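The chapel at Ruddock had 38 hymnbooks and, on a good morning in April, perhaps half that many people to hold them. Razia Marwat had married into the congregation, and she loved it dearly, drafts and all, though she had never settled in her own heart what to make of mercy.

Old Pastor Vanley preached on little else. He would lean over the rail and tell them that a debt forgiven was still a debt somebody had carried, and Razia would think of her brother, and the 430 dollars, and the eleven years of silence that had grown up around it like bramble.

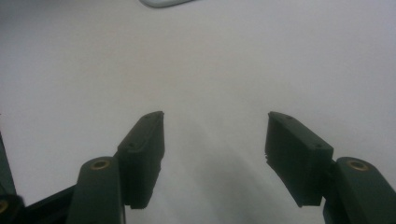
Mercy, she decided that evening, was easier to sing about than to put in an envelope. She sat down with her pen and the good paper and got as far as his name. The table was plain and white and smooth, grayer toward one corner, and she looked at it for a long while, the way you look at a field after snow when you'd rather not be the first to cross it. Then she wrote, "I don't want the money, I want to know how your knees are," and laughed out loud in the quiet kitchen, and kept going until she had filled both sides.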